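Reverberation in the Pondeswood house, part two

The first post covered the complaint: speech in the upstairs and downstairs parts of the main room at Pondeswood is loud but hard to follow, and gets worse as more people talk. This one covers the measurement and the treatment I have settled on. Equipment questions are at the end.

Reverberation time is the time a sound takes to decay by a stated amount after the source stops. The usual figure is for a drop of sixty decibels. In a house it is rare to have sixty decibels of clean decay between the source and the background noise, so the software fits a line to the upper part of the curve and extends it. The extended figure is good enough if the decay is straight. If the decay has a knee in it, the figure depends on where the line was fitted, and two programs will give two answers from the same recording.

The main room decay has a knee. The early part falls quickly, then the slope flattens. I would expect that from two connected volumes, one more absorbent than the other. The lower part has a rug and upholstered seating. The upper part has painted plaster, glass and a bare floor. Sound made downstairs is absorbed there fairly well, but some of it goes up, stays up, and leaks back down after the lower part has gone quiet. The ear takes that late return as a wash behind the voice.

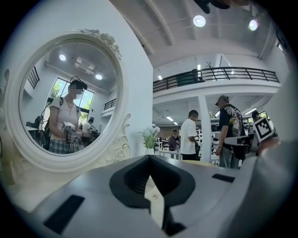
A reader objected to the first post on the grounds that a high ceiling should help, given that the sound has farther to travel and comes back weaker, and asked why I was treating volume as a problem in the first place.

Both parts of the objection are fair. A single reflection from a high ceiling does arrive weaker than one from a low ceiling. But reverberation is the sum of a great many reflections, and what sets its length is how often the sound meets a surface and how much it loses each time. In a larger volume it meets surfaces less often. With the same finishes, the larger room rings longer. The standard estimate puts volume on top and absorption underneath, and if volume doubles and absorption doesn't, the time doubles. The high ceiling reduces the strength of the early reflections, the ones that support speech, and lengthens the late ones that blur it. For a choir that is a reasonable trade. For a conversation across a dinner table I would take the low ceiling.

The same reader suggested that furniture would fix it. Some of it would. Bookshelves with books in them scatter well and absorb a little. Empty shelves scatter less. A wooden table does almost nothing, and neither does a cabinet, apart from some loss at low frequencies if the back panel is thin enough to move.

Now the measurements. I used seven microphone positions, with the source in the same corner for all of them. Each position was kept well away from the walls and none was in line of symmetry with another. The windows were closed. The refrigerator was switched off at the wall and a note was left on the kettle to switch it back on. I did the work on a Sunday, starting before breakfast, when the road is quiet, and repeated the last position after lunch as a check on the first. The repeat agreed to within the scatter of the method.

The analysis was done in Skumummont, which is free, has a poor manual, and exports plain text. I used a swept tone. A balloon pop is faster but doesn't put much energy into the low bands, and no two pops are alike. With a sweep the result can be averaged, and a door closing in another part of the house spoils one take and not the whole set.

I report the band centered at 1000 Hz for most comparisons, because consonants live at and above that region and because absorption data for it is easy to find. The low bands are a different problem. Thin absorbers don't reach them, the room modes dominate, and a decay time averaged over positions hides large differences between one chair and the next. I have left the low bands alone for now.

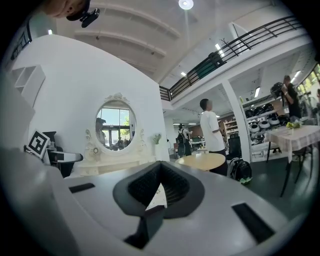
The next step was to estimate how much absorption to add. The procedure is simple. Take the measured time and the volume and solve for the absorption already present. Take the target time and the same volume and solve again. The difference is what has to be bought. The weak point is the volume, because the equation assumes one room with sound arriving equally from every direction, and this is two rooms joined by an opening. I ran it both ways, once as a single volume and once as the upper part alone with the opening treated as a perfect absorber. The second approach gave the smaller number. I trust it slightly more for the upper part and don't trust it at all for the lower part.

The panels are from Araújo. They are pressed polyester, sold by the carton, and can be cut with a sharp knife and a straightedge. The published coefficients are for panels mounted with an air gap behind them. Flat against the wall they perform worse, and the difference grows as frequency goes down. This is stated in the data sheet in small type under the graph. Furring strips at the back recover most of the loss and cost very little. I worked out 26 panels with strips behind them, all of them on the upper level, divided between the ceiling and the long wall.

Placement matters less than total area if the sound field is well mixed, but this one isn't. Between two parallel bare walls there is a flutter echo, a rapid zing after a hand clap, that doesn't show in the average decay time at all. It shows clearly in the impulse response as evenly spaced spikes. The spacing gives the distance between the walls, which is a useful check that the right pair has been blamed. Covering part of one wall is enough to break it up. Covering both is a waste of panels that could go on the ceiling.

I also tried a heavy curtain over one window as a cheap comparison. Hung flat it did little. Gathered to about half its width it did noticeably more, in the upper bands only. Curtains are fine as a supplement. They are a poor primary treatment because their effect depends on whether they are drawn, and people like daylight.
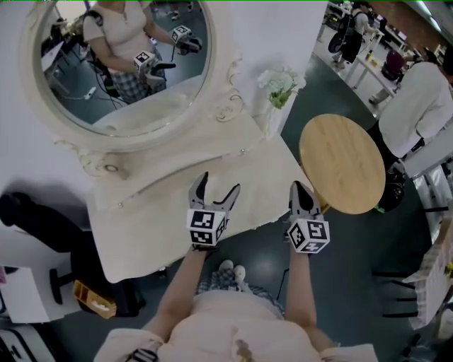

At the white vanity top.

Equipment, as requested. The microphone is an ordinary omnidirectional measurement type with a calibration file. For decay times the calibration hardly matters, since the slope is the same whether or not the level is correct. The loudspeaker matters more. It should spread sound widely, and most home speakers beam at high frequencies. I pointed mine into the corner, which helps. The stand is a music stand with the tray removed.

For anyone comparing notes, the Trirkgate hall figures I posted in spring were taken with the same microphone but a different speaker, so the upper bands should not be set side by side with these. The mid bands can be.

Corrections to part one. I wrote that absorption coefficients cannot be greater than one. In theory they cannot, but laboratory results often are, because the edges of the test sample absorb too and the calculation uses only the face area. Round them down before using them. I also mislabeled the vertical axis on the second plot, which should read level and not time. The plot has been replaced.

The panels are due in July. I will remeasure from the same microphone positions after four of them are up on the long wall, to see whether the flutter goes first, and then again with the full set.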